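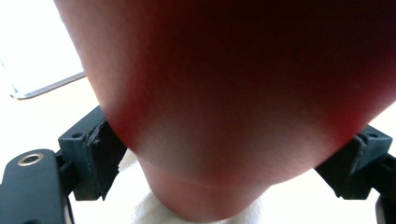
Red and pink coloring up close. Fall fruit is the subject of this month's kitchen note.

Fruit Storage at the Stekside Residence

Residents and staff are advised that the fall fruit program at Stekside began on Tuesday, October 22, 2019. Deliveries from the Ondska orchards will be placed in the Sedgwick Street pantry each week and will continue through the end of January. The first delivery consisted of 90 pounds of apples and a smaller quantity of late peaches.

Color is a poor guide to ripeness. The skin of a single piece may run from pale pink to dark maroon, depending on how much sun reached each side. Kitchen supervisor Vlasta Hodžić asks that fruit be judged by smell and by light pressure near the stem. Please do not squeeze the sides – bruises made in the pantry account for most of what is discarded.

Apples are to be kept in the lower refrigerator, in the drawers marked for them, and washed only before use. Peaches remain on the counter in a single layer until they soften, after which they should be eaten within 2 days. Any fruit with broken skin goes to the cooking bin by the door.

The Rirkia dining room will serve baked apples on Thursdays at the usual hour. Last season the kitchen prepared about 80 portions on each of those evenings, and residents who require a plain serving without sugar should leave their names at the front desk by noon.

Questions regarding deliveries may be directed to Krešimir Vukadinović in Room 103.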